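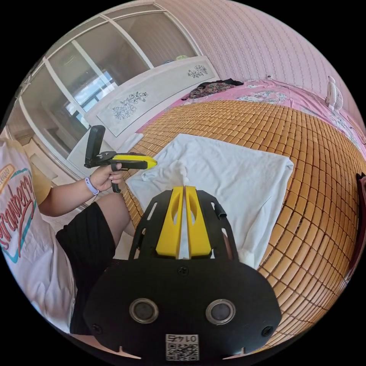

### 4.3 When the tracking slipped

I'd love to skip this part, but it cost us most of October, so in it goes. The bedroom sessions of the Clanero set gave us trajectories that looked lovely on first playback and then, somewhere in the middle of a fold, one gripper would jump sideways. The hand hadn't jumped. The estimated position had! In the worst recording the left gripper slid 9 cm along the bed, and the policy we trained on it (without checking, my fault) learned to close its fingers on thin air beside the cloth.

My first guess was the clocks. With two hand-held grippers, any offset between the streams makes a two-handed grasp look wrong, so I spent days lining up timestamps and got nowhere. Then Erasto Nyanda plotted the jump lengths, and they bunched up at multiples of the tile spacing in the bamboo mat. So there it was: the tracker was matching one small tan tile to its neighbor and happily moving the whole camera over by a tile, or by several. 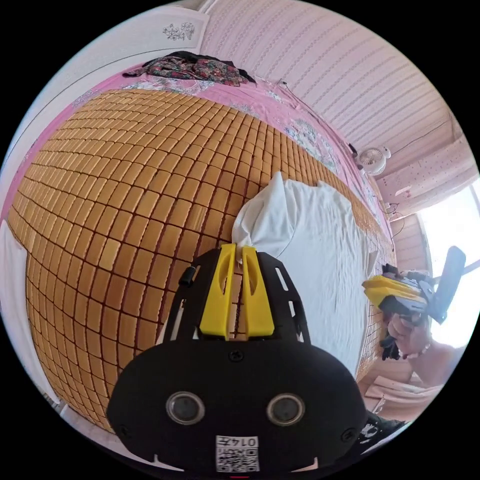 *Source: Clanero recordings, bedroom session. Figure 3: White cloth on the tiled mat, with the second gripper held up near the window.*

Figure 3 has pretty much everything our tracker hates in one view (the grid, the soft white cloth, a window washed out by daylight). Cloth is a poor thing to track against anyway, and when we masked out the mat completely, tracking got lost more often, because the wall and the bedsheet gave it too little to hold on to. What helped was keeping the mat but limiting how far a matched point may shift between one camera image and the next, and checking every match against the motion sensor. We also throw out any stretch where the two disagree, plus 90 images on either side. That's wasteful, I know, and I'd still do it again.
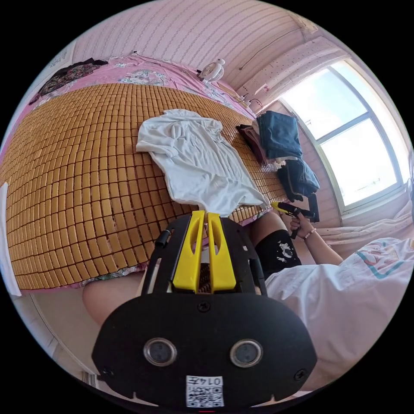

Lindsay Maihi objected, on reading a draft of this section, that the filter hides the fault and doesn't fix it, and that a slow slip of one tile could pass "right under your limit." She's right about the slow slip. We don't catch it yet, and a policy running on a real arm could reach past the edge of the bed because of it. Until we do, we cap arm speed and keep a person at the stop button whenever we run a policy trained on these recordings. The affected ones are marked in Table 4.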